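Cloltari Cabin Trolley Guide
Section 8: Hot drinks on board

Welcome to the part of the guide we get asked about most! Hot drinks are the favourite of nearly every passenger on a morning flight, and with the Cisterov urn fitted properly you can look after a full cabin without running back to the galley. Read the section once on the ground with the urn in front of you, then keep the short card in the trolley's top drawer.

Fitting the urn

1. Park the trolley in its galley bay and press the red pedal until it clicks.
2. Slide the urn onto the top rail with the tap facing the aisle end.
3. Turn both side latches a quarter turn. The white lines should meet.
4. Give the urn a good firm tug toward you. If it moves at all, take it off and start again from step 2.
5. Hang the drip tray under the tap.

Note: older trolleys have the Roler rail, which is a little narrower. The urn fits it beautifully, but you'll need the adapter plate from the spares kit.

Filling and setting the temperature

1. Check that the tap is closed.
2. Fill to the line inside the urn and no higher.
3. Close the lid and turn the collar until it stops.
4. Set the dial to 60 for serving. For children's drinks, use the separate small flask and let it cool to 55 or lower before you pour. Check it with the probe.
5. Wait for the green light.

CAUTION: Water at serving temperature can still scald, and young skin burns much faster than an adult's. Never pass a hot drink over a child, and hand it to the adult beside them with the lid already on.

CAUTION: The heater draws 900 watts. Don't run it from the same galley outlet as the oven.

Serving in the aisle

1. Wait for the seatbelt sign to go off and for the senior crew member's okay.
2. Set the brake every single time you stop, even for one cup.
3. Pour over the trolley, below the height of the armrests where you can. Leave a finger's width at the top of the cup.
4. Press the lid on and check it all the way round.
5. Place the cup on a tray and hold the tray out. Let the passenger lift the cup.
6. Close the tap guard before you release the brake.

If the sign comes back on, close the tap, put the guard down and take the trolley back to its bay. In sudden rough air, set the brake, sit in the nearest free seat and buckle up. You'll find the two-person routine really comes into its own here, with one of you on the brake and the other on the urn.

Snacks go in the lower drawers, heavier packs at the bottom. Keep the top drawer for lids, napkins and the burns kit. 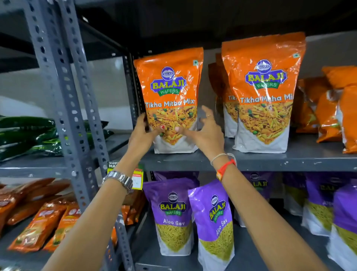
Kyu-ri Bae wrote to us in May that step 5 was slowing her crew down on short flights, and that they now load the lidded cups onto the tray in pairs, with the tap guard closed before the tray leaves the trolley. We tried it and we love it. Go ahead and use it wherever your airline's own rules allow.

If someone is burned

1. Set the brake and close the tap.
2. Cool the burn under cool running water for 20 minutes. The galley sink is usually closest.
3. Take off rings, watches and wet clothing near the burn, unless they're stuck to the skin.
4. Cover loosely with the dressing from the burns kit. No ice, butter or creams.
5. Tell the senior crew member and ask for medical help on board.
6. Fill in the yellow form before landing.

Reordering

Lids and dressings come in the Xie refill pack. Questions about this section go to Hsin-yi Tsao at the Cloltari training desk.

Section revised June 12, 2023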